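ok a few people asked how it's going at work since we got the arm, so. thread. get a snack

Background for anyone new: I work returns at Hekcombe. Everything people send back, or leave behind in a locker, or that falls out of a box somewhere between us and them, ends up with my team. We sort it. I've been doing it long enough to identify most things by the sound they make when they land

In May we went from doing all of that by hand to sharing it with a robot. The company that set it up is called Trameck, and they sent a guy named Gualtiero Villa who stayed with us for the whole first stretch and ate lunch with us every single day. Lovely man. Terrible taste in chips

My main worry going in was hours. I'll say that up front because my replies are full of people assuming I got paid to be cheerful about this. I did not! I was scared! I had my resume open in another tab for like a month

What they told us was no cuts on the floor, and the picking job gets split. The arm takes the mixed bins, we take inspection and anything it can't get hold of. So far that's held. Two people moved to the Cistex line (that's our packing side), and both of them had asked to go

Mixed bins are the worst part of returns, if you've never done it. You're leaning over a deep metal box all shift, reaching down to the bottom corners, and no two things in there have anything to do with each other. My lower back has opinions about mixed bins

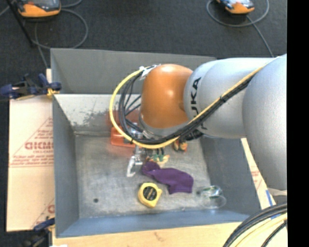
the arm's office. a sock-ish cloth, a tape measure, a clear cup or glass on its side, the usual nonsense

So people see that and go "oh it's just picking up junk, how hard is that" and I need you to understand that a sock is HARD. A sock has no shape. You pick it up one way and it's a tube, you pick it up another way and it's a pancake. I can do it without looking and I never once thought of that as a skill until I watched a machine try to learn it

Clear plastic and glass, same deal. Gualtiero explained it to me as "it sees what's behind the cup and believes that instead," which, relatable

Our target for the bay used to be 1,000 items a shift across the team. Best day since the arm came in was 1,437. I want to be fair about that number though, it was a day with a lot of easy stuff, and we also had everyone in. A slow day last week was 737 and half of that was us by hand while it sat there waiting on a reset

Resets are my job now, by the way. That's the big change for me personally. I did the training, I have a little sticker on my badge, and when it stops I'm the one who goes over, makes sure it's safe to go in, fixes whatever's wedged and starts it up again. It pays a bit more. Not a lot more. Enough that I noticed

Things I like: I'm standing up straight. I haven't had a numb hand in weeks. I get to walk around and talk to people. I understand maybe a third of what's on the screens and that's a third more than I did in the spring

Things I don't like: the waiting. When you pick by hand you have a rhythm, you put your headphones in and the afternoon just goes. Now I do a lot of watching and the clock drags SO bad between about two and four

Also the pace question. When it's running well, inspection gets buried, because everything it picks still has to go past a person with eyes. We raised it, and they gave us a second inspection table and a rotation so you're never on it for more than an hour. That helped. I'd still like one more body on the late shift and I will keep saying so until somebody gets tired of me

An older coworker of mine said the thing she misses is guessing. We used to have a running game where you'd reach in and call out what it was before you pulled it up. You can't really play that with the arm. We tried. It doesn't commit

My cousin works over at Ehlers and they're getting a similar setup, so she's been grilling me. What I told her: ask who gets trained on it and ask before it arrives. We had more volunteers than spots, and the people who missed out were pretty sore about it for a while. There's another round of training coming and I've been bugging everyone to sign up

And ask for someone to stay on site for the first few weeks. We had so many dumb questions. I personally asked if it could hear us

(it can't)

Anyway my break's over and there's a light on, so I have to go see what it's stuck on. I'm betting on a sock. Will answer replies tonight if I don't fall asleep on the couch again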